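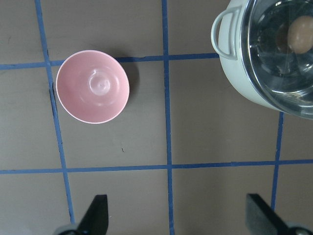 By Thoa Đào

The Zeltow community kitchen lab has its equipment money. The board signed off on the plan on June 28, 2019, and the room at the back of the old Drelotano building gets a second robot bench, a proper parts cabinet and a budget line for groceries -- yes, groceries!

I have been covering the lab since it was a folding table and a lot of hope, so forgive me if I sound pleased. The request ran to 17 pages, and the part I liked best was how little of it went to shiny things. One short section deals with arms. Much of the rest is pots, bowls, eggs, blue painter's tape, spare gripper pads and the hours of the people who set everything up again for the next run.

"We priced the arms first, like everyone does," said Begoñe Collado, who put the plan together. "Then we went back over our receipts from December on and saw what we were really spending on. Tape! I could not believe the tape."

The tape marks out squares on the work surface, so that the bowl and the pot can be placed by square and moved to a new one without an argument. It gets scuffed and has to be redone, and until now whoever noticed first paid for a roll out of pocket. Under the new plan it comes out of a supplies line of $481, along with paper for the tabletop and replacement cookware. The eggs have their own line, and Collado says she will defend it.

The egg work is what won people over at the open evening in spring. Moving one between a bowl and a lidded pot sounds like nothing much until you watch a pair of black gripper fingers come down toward it. The task also asks for a good grip on a lid and some care around handles, and all of it uses things you could find in a kitchen on any street in town.
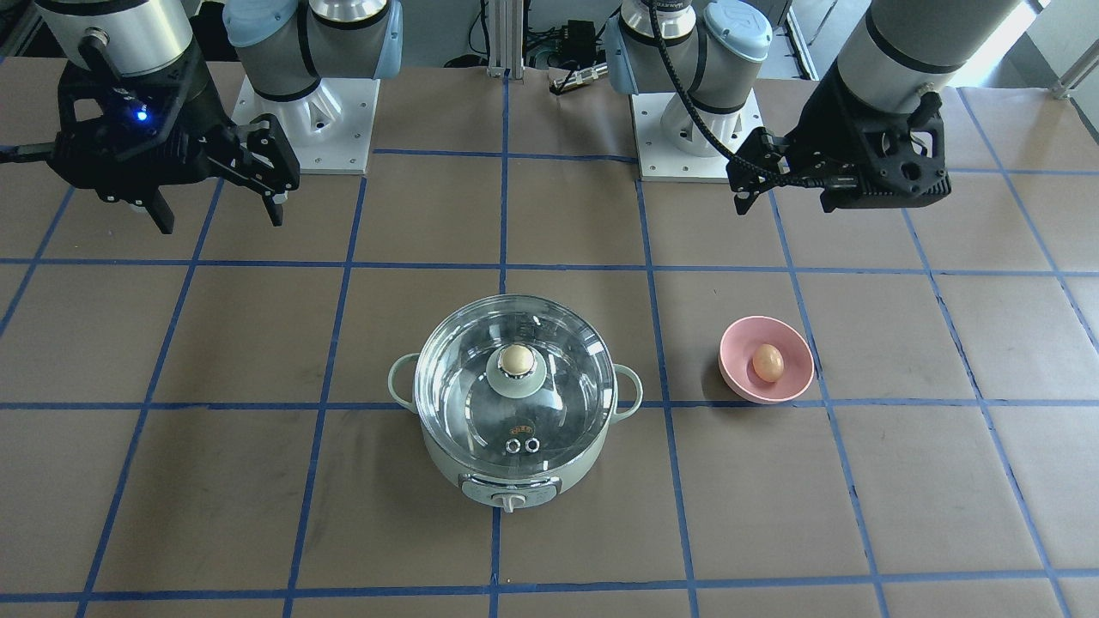 Vol. 14, No. 2

For the second bench, the lab asked two suppliers for quotes. Xenos offered a bundle with the mounting plates and cabling included. Kidix came in lower on the arms but priced the mounts, the posts and the setup visit separately, and once those were added the gap closed to almost nothing. The lab went with Xenos, mainly for the service terms: a replacement gripper ships while the broken one is still being looked at. Anyone who has waited weeks on a repair will see the appeal.

Collado's advice to other small groups drawing up a list is to write down one full day of work before asking for any prices. Who lays the tape? Where does the bowl go when it isn't in use? Is there a free outlet near the bench, and can the table take the weight? Her own first draft left out shelving altogether, and she only caught it when she tried to work out where the cookware would sleep at night.

She also set aside money for a second set of everything on the table. Same pot, same bowl, same colors, bought together and kept in a box. If a model is dropped from the stores halfway through the year, the lab can keep going with the one it knows.

Delivery of the new bench takes 14 weeks from the order. The electrician comes before that, and the floor at the window end needs leveling. Members who want to learn the setup routine can put their names on the sheet by the lab door -- beginners very welcome, and bring a ruler.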